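Ticket: Label printer drops off network, batches print twice
Product: Cidbridge print connector
Site: Jedurska, packing room
Opened: 2021-01-31
Status: open, waiting on vendor

Problem as reported

Shipping labels stop partway through a batch. Queue says "sent", printer says "ready", nothing comes out. Restart the connector and the whole batch prints again from label one, so we end up with doubles. Small batches fine. Anything over 18 labels is a coin toss.

Setup

Connector on the packing room PC, wired. Printer on wifi, same subnet. Order system is Imai, exports a batch file to a shared folder, connector picks it up and sends it on. Nothing changed on our side that I know of, apart from the connector updating itself overnight. Auto update is now off.

Tried so far

Power cycled printer and PC. No change.

Swapped the label roll and ran calibration. No change, didn't expect any.

Reinstalled printer driver. Worked for one batch of 10, then the next big one hung the same way.

Pinged the printer during a hang. Replies fine, so it isn't really off the network even though the connector logs it as "device lost". Web page of the printer loads too.

Fixed IP instead of DHCP. Looked promising, hung again after lunch.

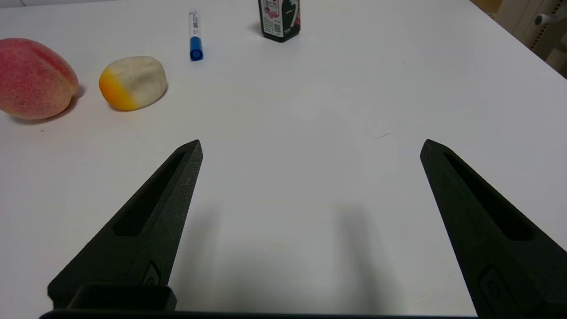 Moved the printer onto a cable, borrowed the spare port behind the PC. Ran a test batch of 450, stopped at label 189. Ran it again, stopped at 189 again. So not wifi. Should of done this first.

Opened the batch file and went to that record. Address line has a curly apostrophe in the street name, pasted in by the customer. Changed it to a plain one, saved, reran. Full batch printed, no hang.

Put the curly one back to be sure. Hangs again, same label.

What I think is going on

Connector chokes on the character, never gets an answer it likes, times out and writes "device lost". Message is misleading and cost me most of a day. The double printing looks like a separate bug – it only marks a batch done at the very end, so any restart starts from the top. The small batches were fine just by luck, fewer adresses, fewer odd characters.

Can't say for certain the update caused it. We've had curly apostrophes and accents in orders before and they came out as a question mark, ugly but it kept going.

Workaround for the packing desk

1. Export from Imai as usual but save to the Hold folder, not the live one.
2. Run the cleanup script (shortcut on desktop, "Vurkireo clean"). Swaps the fancy quotes and dashes for plain ones.
3. Move the cleaned file to the live folder.
4. If it still hangs, do NOT restart the connector. Cancel the batch, note the last order number printed, re-export from the next one.

Script doesn't touch accented letters yet. Haven't seen one hang it but haven't tested properly either.

Questions for vendor

Which text encoding does the connector expect now, and did that change in the last update?
Can we roll back one version without losing the saved label layouts?
Any setting to resume a batch after a restart?

Logs and the bad batch file attached, customer names blanked out. Printer staying on the cable for now – please don't unplug it to charge stuff. Will update when they reply.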